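Desde que vivo en España he trabajado con dos clases de personas: las que ponen las piezas sobre la mesa y las que ponen las piezas en una bandeja. Yo era de las primeras. Hoy quiero defender a las segundas, y quiero hacerlo con calma, que es como escribo mejor en un idioma que no es el mío.

Me dedico a montar botoneras para pequeños talleres. Pulsadores de seta, selectores, pilotos, sus bases y sus contactos. Es un trabajo modesto y se hace sentado. Cuando entré en Irnbridge, en enero, me dieron una mesa forrada de fieltro y un montón de bandejas de plástico de colores. Me pareció una cosa de escuela infantil. Pregunté si podía devolver las bandejas y quedarme sólo con la mesa, y Harvey Girard, que llevaba allí 19 años, me contestó que podía hacer lo que quisiera hasta la primera caja de tornillos volcada.

La caja se volcó en mi segunda semana. No voy a contar aquello.

## El color es una palabra

Mi argumento principal es que el color de una bandeja funciona como una palabra muy corta. En mi puesto, el azul quiere decir «completo» y el rojo quiere decir «falta algo». No hace falta una etiqueta, ni una hoja pegada con cinta, ni explicar nada al compañero del turno siguiente. Para alguien que durante meses confundió «arandela» con «abrazadera» – y las confundí delante de clientes – esto tiene mucho valor.

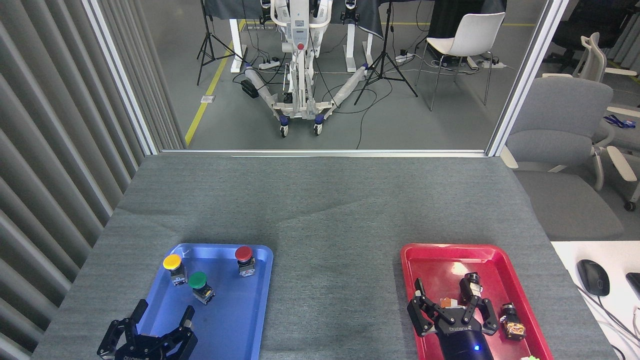

Se me puede objetar que el sistema choca con el de los propios pulsadores, porque un botón rojo también dice algo, y uno verde, y uno amarillo. Es verdad. Un pulsador rojo dentro de la bandeja azul une dos mensajes distintos, y el aprendiz se queda quieto un momento, pensando cuál debe leer. He visto esa duda muchas veces. Mi respuesta es que la duda dura pocos días. La cabeza aprende que el fondo habla del estado del trabajo y que la seta habla de la máquina donde irá montada.

En Hotcombe, donde estuve antes, todas las bandejas eran grises. Eran bonitas, lo reconozco, y en las visitas quedaban muy bien. Pero cada una llevaba un papel escrito a mano, y los papeles se caían o se cambiaban de sitio. En un inventario aparecieron 559 bases sin contacto guardadas como terminadas. Las bandejas grises no tenían la culpa, pero tampoco ayudaron.

## Sobre el fieltro

Menos discusión merece el fieltro, y sin embargo discutimos mucho. Algunos compañeros prefieren la goma, que se limpia con un trapo. El fieltro guarda polvo y virutas, y hay que cepillarlo. Pero una pieza pequeña que cae sobre él se queda donde cae, y las superficies negras y lisas no se rayan. Además hace menos ruido. En una sala con 20 puestos, el ruido de las bases contra una mesa dura es una forma de cansancio que sólo se nota por la noche, en casa.

Ljungberg vende una alfombrilla mixta, goma por debajo y tejido por arriba. La probé y se me levantaban las esquinas. Puede ser que yo la cortase mal.

## Lo que no defiendo

No defiendo el orden como virtud moral. Mi cocina es un desastre y duermo perfectamente. Tampoco creo que haya que comprar un juego de bandejas para cada gesto de la jornada: con dos colores basta, y con cuatro ya hay que recordar una tabla.

Lo único que pido es que el sitio de cada pieza se decida antes de sacarla de su bolsa, y que la mesa quede para las manos. Harvey lo decía con menos palabras, pero su frase no se puede imprimir.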